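Pustenis Community Kitchen – worktop replacement
Progress report, Mar 10, 2026
Prepared by Imani Kioko for Khrystyna Fedoruk

The old worktops came out on schedule and two of the three new runs are fitted. Sealing took longer than planned and used some 13 hours. We have spent 145 of the 200 pounds set aside for sundries. The last run is on order from Voletti – no delivery date yet.

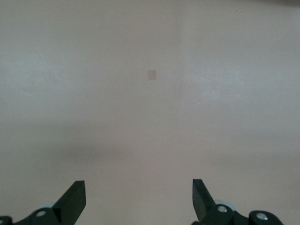

Pale matt surface with a small beige square on it.

The next claim will follow once the third run is in.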